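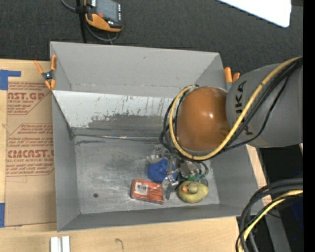

The Bin by the Back Door

Every house has a place where objects go to wait for a decision. My mother had a drawer. Dean has the passenger seat of his truck. I have a big gray bin, and I have put off writing about it for most of the summer.

I bought a gray bin in June because the hall in the Corkham house had become a sort of open-air museum of stuff I'd carried in and set down. I wanted something with high sides. High sides, I reasoned, hide things. I didn't think this through to the next step, where hiding things and dealing with them are done by two different people, and the second one has never lived at my address.

So last week I made a rule. The bin gets emptied to the floor, and whatever comes out gets one of three fates: a room, a person, or the trash. No "for now" pile. I've had a "for now" pile since I moved out of the apartment on Crichton and I'm fairly sure it has come with me to three places.

I started well. Batteries, four of them, all dead as far as I can tell, although I put one back to be safe. A single gardening glove. The instructions for a Jarance coffee grinder I gave away two winters ago. A key. I tried the key in every lock in the house, including the mailbox, and then in the neighbor's shed (he was out there with me, it was fine, he was curious too). It doesn't open anything. It now lives on a hook, looking important.

After that it slowed down. There's a kind of object that resists all three fates, and as you get toward the bottom of a bin that's all you've got left.

Take the duck. Yellow, orange beak, an expression of total calm. There are no children in this house and I take showers. I can't tell you when a duck joined the household. Dean claims it came with the house, which would make it the only thing the previous owners left in working order. I held it over the donation box for a good while. Then I set it on the windowsill to think about it, and as anyone who has ever decluttered knows, the windowsill is where objects go when they've won.

Then the blue thing. It's roundish and rough on the outside and a very cheerful shade of blue, and beyond that I have nothing. It might belong to a dog, but I don't have a dog. It might be for scrubbing, or for one of those hand exercises they give you after you hurt your wrist. I showed it to my sister on a video call and she said "oh, one of those" and then couldn't say one of what. Fate: a person. The person is my sister. She gets it for her birthday.

The see-through green one I'm not ready to discuss.

And there was the red-orange package with the barcode on it, the one I'd been dreading. It was something I had ordered with real enthusiasm and then never opened. You know how that goes. It arrives on a day when you have groceries in both arms, it goes in the bin until later, and other things settle on top of it like leaves. By the time you see it again, the return window has closed and you've already bought a replacement at the hardware store, at the full price, while complaining out loud that you could have sworn you had one. I opened it at last, standing up, with the kitchen scissors. Shelf clips. I paid for shelf clips twice, for a Clikberg bookcase that I sold in the spring.

Dean Stockdale, for the record, thinks the whole method is wrong. His view is that you should never empty a bin at all. You reach in once a day, take out whatever your hand lands on, and deal with that one item before dinner. He says it keeps the emotions out of it. I pointed out that the passenger seat of his truck hasn't been available to passengers since I've known him, and he said that was a different system.

I'll admit I tried his way for a few days, out of fairness. It does have something going for it. With one item in your hand there's no pile to look at and get tired by. You just stand in the hall holding a tape measure, and you walk the tape measure to the drawer, and you've had a tiny success before the pasta water boils. The trouble is that things also go in once a day. More than once, if it's a day with mail.

What I really learned is that the bottom of a bin is its own climate. There's grit down there. There are scratches I can't account for on a container that mostly holds receipts and chargers. I wiped it out with a damp cloth and some dish soap, dried it with an old T-shirt, and for one evening it stood by the back door with nothing in it at all. I kept walking past it on purpose.

It currently contains the T-shirt, a flashlight and the box the shelf clips came in, which is a good sturdy box. If anyone local wants the clips themselves, leave a comment. They fit most things, according to the paper they came with, apart from anything I own.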